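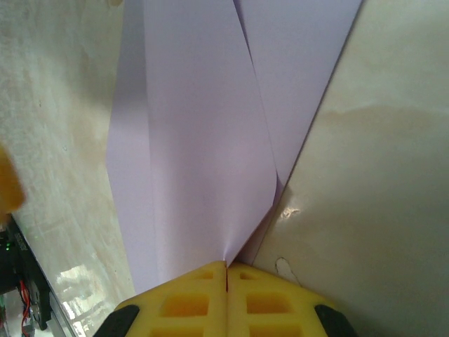

Lavender sheet folded to a long taper. Fine wrinkles collect just above the point.

Folding Paper to a Point: Workbench Notes

Hina Dogar
Last revised 23 April 2021

Contents of this page: grain, marking out, the long folds, the point, correcting a crease, holding and parking folded work, the surface, storage.

These notes cover plain colored paper of ordinary weight, folded dry and by hand into long tapered shapes: cones pressed flat, darts, seed packets with a pouring end, drawer dividers, spill-type funnels for dry goods. Card, foil-backed paper and wallpaper offcuts behave differently and are covered on the card page. Gluing is also on a separate page.

Grain

Machine-made paper bends more easily in one direction than the other. The easy direction is parallel to the grain. To find it, lay the sheet flat, roll one edge over loosely toward the opposite edge without creasing it, and press down lightly on the curve with an open palm. Release, turn the sheet a quarter turn, repeat. The direction with less spring has the fold line running along the grain.

For a tapered piece, run the grain lengthwise, from the wide end to the point. The long creases then lie close to the grain and close cleanly. A sheet folded the wrong way will still fold, but the crease has a rough outer edge and the flap lifts again after pressing.

If the sheet has been trimmed from a larger one, do not assume the grain follows the long side. Test each offcut. Mark the direction with a light pencil tick in a corner that will end up inside.

The Musby pads I use are cut both ways, sometimes in the same pack. I have stopped relying on the label.

Marking out

A tapered fold magnifies any error at the start. An edge out of line by the width of a pencil mark at the wide end is out by more than that when the layers meet at the tip, and every later fold copies it.

Square the sheet first. Bring two adjacent corners together, check that the edges coincide along their full length, and pinch a short mark at the edge only. If the edges drift apart, trim the sheet before going any further. A steel rule and a sharp knife give a better edge than scissors. Keep the rule on the side you intend to keep.

Mark the centerline with a pinch at each end. A full-length center crease is required only if the finished piece folds along it. On a piece with a flat central panel a full crease shows as a line down the face and cannot be removed.

Pencil lines should be drawn on the inside face with an H or harder lead. Ballpoint is not suitable. It prints through pale colors and transfers to the folder.

The long folds

Work in this order.

Fold the first side in toward the centerline. Start at the point end and set the corner before touching the rest of the crease. Hold the corner with a fingertip, swing the flap over, and check its edge against the mark at the wide end. Do not press yet.

When both ends agree, press the crease with the side of the thumb from the middle outward in each direction. Pressing from one end to the other pushes slack ahead of the thumb, and the slack arrives at the far end as a small pleat.

Fold the second side over the first in the same way. Where the second flap overlaps the central panel, allow a small clearance at the inside edge. Paper has thickness, and a flap fitted exactly will buckle when the piece is closed. On my usual paper the clearance is the thickness of two sheets, which I set by eye.

Go over all creases with a bone folder or the back of a spoon only after every fold is in place. Put a scrap of clean paper between the tool and the work. Direct rubbing leaves a shiny track, most visible on purples, blues and dark greens.

A narrow outer panel on one side and a wider flap on the other is acceptable for a packet or a funnel. For anything that has to stand or balance, keep the two sides equal.

The point

The point is where most pieces fail. All the layers converge there, and the paper has to go somewhere. Fine wrinkles fanning out above the tip mean that the layers have been gathered together instead of folded one over the other.

Some wrinkling under a grip is temporary. Release the piece on a flat surface and look at it from a low angle. Wrinkles that relax are harmless. Those that stay have creased the fiber and will be the first place to tear.

To reduce the bulk:

Stop the creases short of the extreme tip. Leave the last part soft until the whole shape is closed, then press it once.

Trim a small blunt end before folding. A point narrower than the pressed stack has no strength and serves no purpose on a packet or divider.

Stagger the layers. Set the second flap slightly higher than the first so that the raw edges do not end at the same place.

Do not twist the point to close it. For dry goods, turn the end up once and hold it with a small clip. The Kamero clips with flat jaws hold well. Round wire clips leave dents.

Correcting a crease

A crease in the wrong place can be moved a short distance once. Open the fold fully, turn the sheet over, and flatten the ridge from the back using the folder and a scrap sheet. Refold to the new line immediately. The old line will remain visible, so decide which face is to show before correcting.

Do not reverse a crease repeatedly to loosen it. After a few reversals the surface color breaks along the line. On dyed-through paper the break is faint. On paper colored on one side only, it shows white.

Dampening a wrong crease and ironing it is sometimes recommended. I do not use the method on colored paper. Cockling is likely and the dye may shift. If the piece matters, cut a new sheet.

A flap with a slight curl at its lower edge does not need correcting. Put the piece under weight for 30 minutes and check again. Use a flat board and a few books, with the board larger than the work. A book placed directly on a tapered piece will print its own edge across the layers.

Holding and parking folded work

Folded paper is usually spoiled between operations, when it is picked up by the wrong place or leaned against something.

Hold a tapered piece at the narrow end when it has to be moved, with pressure on all layers together. Held by the wide end, the inner panels slide and the point opens. Keep the pressure flat and even. A narrow hard grip makes the paper bulge just above it, and the bulge can set into a rounded lip.
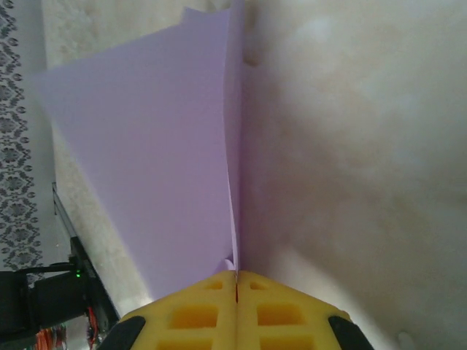

Keep the broad part of the sheet free while you are holding the base. It will fan out on its own toward the side with fewer layers. Pushing it back while the base is clamped puts a diagonal crease across the face. Set the base down first, then close the fan by sliding a hand in along the vertical fold.

Check the top end whenever the piece has been moved. If the layers show as a step where they were level before, one of them has slipped. Tap the top edges lightly on the bench to bring them back. If tapping does not do it, open the long fold and close it again from the point.

For parking between steps I use an Espiritu letter rack with the dividers spread apart, wide end up. One piece per slot. A shallow tray also works if the pieces are laid flat and all facing the same way.

The surface

Fold on something hard, smooth and slightly larger than the open sheet. A soft or textured surface gives a soft crease. Blotting pads, tablecloths and cutting mats with a raised grid all print through thin paper under a folder.

A pale surface makes it easier to judge a pale sheet's edge than a patterned one, provided the light comes from the side. Overhead light flattens everything and hides shallow creases. I place one lamp to the left, low, and turn off the ceiling fixture for the pressing stage.

Wipe the surface before each session and let it dry. Dust under the sheet turns into pinholes when the folder passes over. Wash hands and skip the hand cream.

Storage

Unfolded stock: flat, wrapped, away from an outside wall. Stock standing on edge takes a bend that cannot be pressed out reliably. I keep 20 sheets to a folder and write the grain direction on the outside. Larger stacks are heavy to lift without buckling the corners.

Finished pieces: flat, interleaved, points alternating so that the thick ends do not all build up on one side. A Grasard document box takes 20 pressed packets in this way with the lid closing freely.

Lavender, pink and light gray fade quickly near a window. Close the box. A set I left open on a shelf in October had a visible band along the exposed edges by the time I needed it, and I had to cut the lot again.

Replace the scrap sheet used under the folder after every 3 pieces, or sooner if it has picked up color.

Related pages: Card and board. Gluing narrow seams. Sharpening and stropping a paper knife.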